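Chapter 3
Drawers, Cabinets and the Places Where Things Live

Before we come to runners, handles and loads, I should like you to go and open a drawer. Any drawer will do, though the one you avoid is best. Mine is in the back workshop at Brundville, second from the bottom, and when I emptied it one January I found a dried-up tube of glue, a great many screws and the instructions for a kettle we no longer had. I had been opening and shutting that drawer for years (usually with my hip, I'm afraid) and had never once asked what it was for.

Storage is such an everyday matter that we hardly think of it as something that can be studied. Yet people have measured and argued over it for a very long time, and the Marchand catalogue, which we shall lean on rather heavily in this chapter, lists 883 patterns of drawer unit, 26 of them made to stand at a workbench. We shall not go through them all, you will be glad to hear!

What we shall do is take the drawer unit as a small piece of a room and ask how it gets used through a working day. The top is the part that gives most trouble. It is flat, it is at a handy height, and so it fills up with whatever was last in somebody's hand, while the drawers underneath may have nothing in them at all. We call this surface drift, and you will meet the term again in Chapter 5, when we come to kitchens. 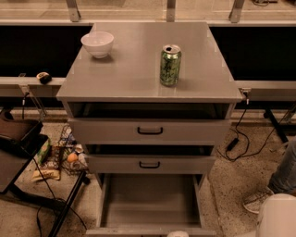

Nneka Afolabi wrote to me, after reading an early draft, that I was being too hard on tops: a bench with nowhere to put down a drink, she said, is a bench where the drink ends up among the work, and she would sooner give up a drawer than that bit of clear surface. I have thought about her letter a good deal, and section 3.2 is the better for it.

Have a pencil and a tape measure by you for the next few pages. We begin with the open shelf under the top, and how deep it can sensibly be before things get lost at the back.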